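### Gripper fault on the Pladness cell: slow release on thin sheet

*Sturdale Handling Notes, April 2020*

The Pladness cell was taken out of service for six days after a fault in the finger drive. It is running again at reduced force. This item covers what failed, what was changed, and what other sites with the same gripper should check.

The fault first showed up as a late release. On an open command the fingers stayed closed for up to 2 seconds, then opened at full speed. With stiff parts the delay only cost cycle time. With paper and other thin sheet, the arm had already started its retreat move and pulled the sheet with it. The controller logged 43 late releases before the cell was stopped. None of them raised an alarm, as the open command was being marked complete when it was sent and the finger position was never read back.

Pumphrey, who supply the finger drive, traced the delay to a worn coupling between the motor and the lead screw. The play in the coupling let the motor turn without moving the fingers. Closing force hid the wear: the higher the force setting, the longer the motor took to back off.

Sheet work is the harder test for this drive. A single sheet pinched at its base puts almost nothing between the foam pads, so the drive closes pad against pad and winds up to the full force setting every time.

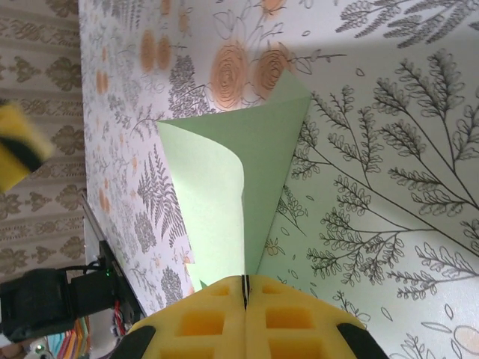 Can a late release hurt someone?

The main risk is to a person reaching in to free a held sheet, who may be close to the fingers when they open or when the arm begins its next move. Stop the arm and remove drive power before touching the part.

Changes made at Pladness:

- Coupling replaced and screw end float reset.
- Force setting for sheet lowered from 6 to 2 on the controller scale.
- Retreat move now waits for a measured finger opening of 5 mm.
- Missed opening stops the arm and needs a manual reset.

The same coupling is fitted to the two cells at Fliltergate. Both were inspected, and one showed early wear at the set screw. It has been replaced. The position check has been loaded on both.

Sites that cannot load the new check yet should add a fixed wait after the open command and keep the force at the lower setting. The wait does not detect a jammed drive. Coupling inspection moves to the monthly list, and the interval will be reviewed in October.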